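The Rilden Letter

I was seventeen, it was February, and I had 695 words of an essay that was supposed to stop at 650. I had never loved anything so much in my life! It was about my grandmother's bakery, Bruna, which she opened in 1965 on the only hill in Cestthorpe, and I wanted every admissions reader in the country to smell the rye.

My counselor read it standing up, with her coat still on (she had 102 seniors that year and did most things standing up). She laughed at the part with the runaway cart, and then she laid her pen across the last paragraph.

"You stopped being in it," she said. "Where did you go?"

I walked home so fast that I missed my own street. Where did I go? I went to the flour room, that's where, with a flashlight and a chemistry book, trying to find out why Monday's loaves rose higher than the others! I had never thought to put it in. It seemed too odd, and too much mine.

So I tore out the sunset and the apron strings and wrote all night, and oh, it was fun. I wrote about yeast. I wrote about the notebook with its burned cover. At five in the morning I could hear the ovens going on downstairs, and I sent the whole thing off to Rilden College, 3600 students and a fermentation lab, before I could lose my nerve.

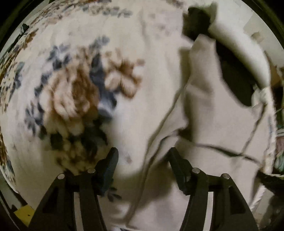 Should a college essay be about something impressive?
Pick whatever you would happily talk about for an hour, even if it's only bread.

That was her rule, written on the card taped to her door, and I copied it onto the inside of my chemistry book. The Rilden envelope came while I was shaping rolls. I opened it with dough on both thumbs, and my grandmother read it out loud to the whole line of customers, twice.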